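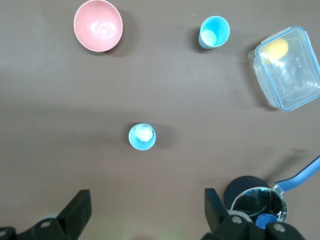
Skitelero Kitchen Hire: questions about the tableware and pans

Who can borrow the kitchen sets?
Anyone with a current Skitelero membership. You need your card and a contact number. Non-members can borrow one set at a time if a member signs for it.

What is in a set?
It depends which one you ask for. The Elov set is for breakfasts and snacks and has bowls, cups and a food container. The Farina set adds a saucepan with its lid, and a toaster if one is free. There is no cutlery in either.

How much does it cost?
The Elov set is free for members. The Farina set needs a deposit of 285 kronur, returned when everything comes back. A missing lid costs 125.

Can the cups and bowls go in the microwave?
Please don't. Use your own china for heating food. Both can be washed by hand in warm water with ordinary washing-up liquid.

Can I leave food in the containers?
For the length of your booking, yes. Empty them before you return them. We have had containers come back with slices of something in the bottom after a week, and the smell stays in the seal.

How should I lay things out when I return a set?
Spread everything on the table so it can be checked against the card. Cups and bowls should be separate, not stacked. Leave the lid on the saucepan and turn the handle so it doesn't stick out where people walk past.
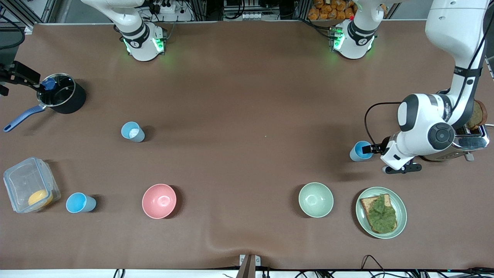

What about the toaster?
Let it cool, unplug it and shake the crumbs out over the bin. Do not wipe the inside. If it stops working, put a note on it and tell the desk.

I broke something. What now?
Write it on the card. We don't charge for the first cup or bowl. After that we ask you to replace it with one of the same size, any colour.

How long can I keep a set?
2 weeks. You can renew once by phone if it isn't booked. In July the sets go out to the Plurkia summer camp and there are none to lend.

Who do I ask about a large booking?
Kaj Steinarsdóttir, extension 556. Give her the number of people and whether you will be cooking or only serving.

Page last changed March 2003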